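Brown Paper as a Covering for Shared Work Tables
Inese Stankevičius and Struan Purves
Kekgate project report, 2026-08-07

1. Purpose

The shared tables in the Kekgate workroom mark easily, and refinishing one takes it out of use for several days. We compared three coverings — cotton cloth, vinyl sheet and brown paper — for cost, flatness and time to replace. This section covers the paper only.

2. Method

Paper was cut 60 mm over size on each side, folded under and taped. Each sheet stayed down for up to 500 hours of normal use. Users logged tears, stains and lifting at the corners. Small parts and blocks were handled on the surface as usual.

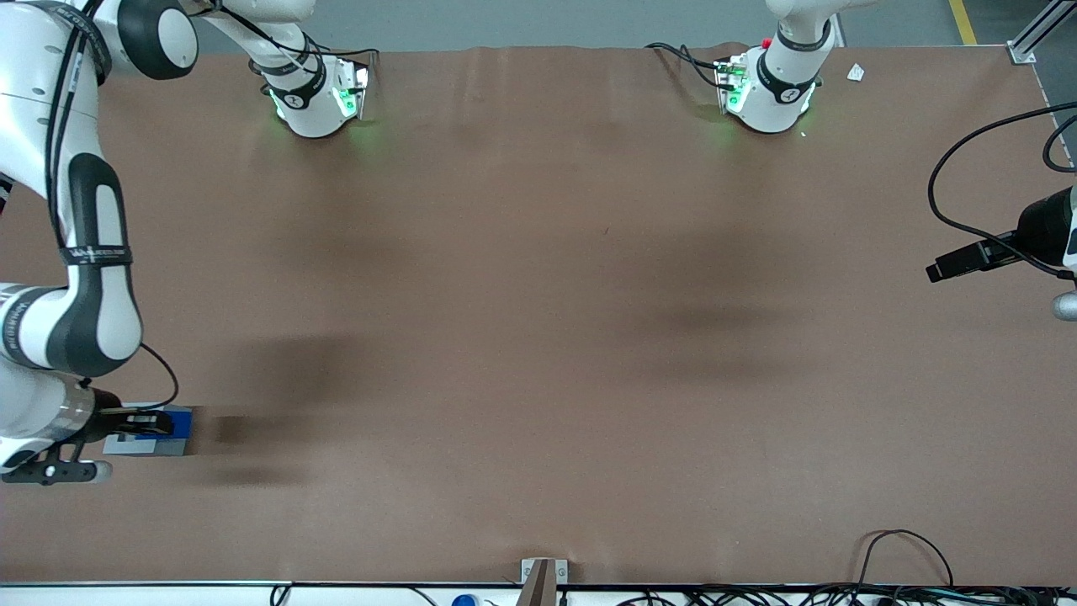

Flatness was the main concern with all three coverings. A raised fold can tip a small part or shift it while it is being set down. On a large brown surface most of the area stays usable, and the faint wrinkles are near the far edge, away from the middle where blocks are handled. Shadows on a plain covering are soft and can hide shallow creases, so we checked for these by hand. Loose scraps were logged as litter and not as damage.

3. Results

Paper was the cheapest option and took 3 minutes to replace. Vinyl lasted longer but kept its roll curl. Cloth moved under load unless clamped. Skedthorpe paper at 100 g per square meter tore less at the folds than the lighter Plasetti roll. Tests on the heavier grade continue in September.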